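Hello again from the back room! I finally used up the last of my old practice paper (I bought 50 sheets in November and swore I'd do one a week, ha), so I've ordered the softer kind from Votcombe. It drinks ink like crazy, and my first six tries were blobs, but I'm starting to like it.

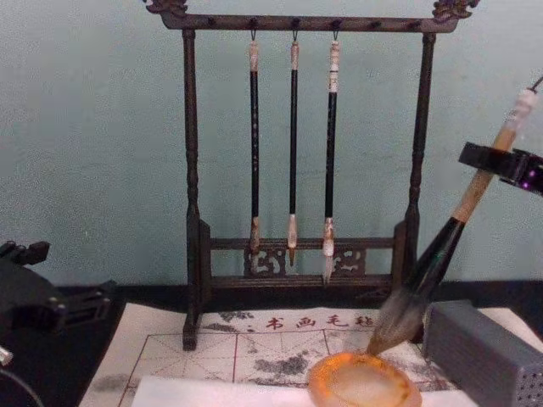
Three brushes on the rack.

Mei-kuen Tam wrote to ask how long to grind an ink stick. I go until it feels a bit thick and drags on the stone, and then I stop before my wrist gives out. If you're in a hurry, bottled ink is fine, really! Chun-hung Yuen is lending me his book of old seal designs next, so expect a lot of red thumbprints.

Recent items
Letter 19: Picking a first ink stone
Letter 18: My trip to Fosthorpe
Letter 17: Paper weights from the beach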